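How to Watch a Space Station Pass from Your Backyard

You can see a crewed space station without a telescope, binoculars or any training. It looks like a bright, steady point of light moving across the sky, and a good pass lasts a few minutes. Most people who miss one were looking in the wrong direction or went outside too late. The steps below cover finding a pass, reading the listing, getting ready, and keeping a record if you want one.

What you need

A prediction for your location
A clock that shows seconds
A rough idea of where north is
A notebook and pencil
A red flashlight, or a white one with red film over the lens

Binoculars are optional. The station moves fast enough that keeping it in view takes practice, and your first few passes are easier with your eyes alone.

Step 1: Get a prediction

Several free websites and phone apps list passes. Enter your town or your latitude and longitude. If you live more than a short drive from the town center, use coordinates. A small error in position changes the time by a few seconds and can change the height of the pass.

Check the prediction again on the day you plan to watch. Stations fire their engines now and then to raise their orbits or avoid debris, and a listing that is 9 days old can be off by a minute or more.

Make sure the time zone is right. This matters most in November, when clocks in much of North America go back an hour. Some sites list times in UTC unless you change the setting.

Step 2: Read the listing

A typical entry gives three points: where the station appears, where it is highest, and where it disappears. Each has a time, a compass direction and an altitude in degrees.

Altitude is the angle above the horizon. Zero is the horizon and 90 is straight overhead. Your fist held at arm's length covers close to 10 degrees, so an altitude of 40 is four fists up from the horizon.

The entry also gives a magnitude, which is a measure of brightness. Lower numbers are brighter, and negative numbers are brighter still. A pass at magnitude -2 is hard to miss even under city lights.

Pick a pass with a maximum altitude of 40 degrees or more for your first try. Low passes are often hidden by trees and houses, and the station is farther away and dimmer.

Step 3: Understand when passes happen

You can only see the station when it is in sunlight and you are in the dark. That limits most passes to the couple of hours after sunset or before sunrise. In the middle of the night the station is usually in the Earth's shadow.

This also explains why it sometimes fades out high in the sky. It has crossed into the shadow. The listing will show an ending altitude well above the horizon when this is going to happen.

Step 4: Choose your spot

Go out in daylight first and look toward the directions in the listing. You want a clear view from the starting point to the highest point. A driveway, a school field or an upstairs deck will all do. Ravinder Sandhu, who keeps our pass log at the Penner Sky Group, watches from the top level of a parking garage and has recorded 548 passes from there.

Turn off any porch lights you control. Full dark adaptation isn't needed for a bright pass, but it helps with the dim part at the beginning.
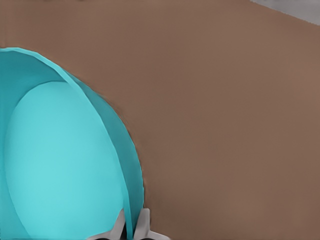

A turquoise bowl, viewed from above.

Step 5: Watch the pass

Be outside ten minutes early. Face the starting direction and look a fist or so above the horizon. The station may not be visible at the exact starting time – haze near the horizon can hide it for the first half minute.

Look for a light that moves smoothly and does not blink. If it flashes or has red and green lights beside it, it is an airplane. Follow it up to the highest point and keep watching until it fades.

If nothing shows up, check these things in order:

1. Is the time on your clock correct?
2. Is the listing for the right location?
3. Did you mix up morning and evening?
4. Is there thin cloud in that part of the sky?

Step 6: Take a picture (optional)

Put your camera on a tripod with a wide lens. Set the focus by hand on a bright star. Start with an aperture of f/4, ISO 200 and an exposure of 20 seconds, then take several frames one after another. The station will show up as a line. If the sky looks washed out, shorten the exposure.

Use a remote release or the self-timer so that pressing the button doesn't shake the camera.

Step 7: Write it down

Record the date, the time of the highest point, the direction, the sky conditions and anything unusual. Ghislain Hiebert's log sheet has 2 extra columns, one for the predicted time and one for the observed time. The difference between them is useful if you plan to compare notes with other observers. Blank sheets are kept in the folder by the door at the Waden meeting room, and members may copy them.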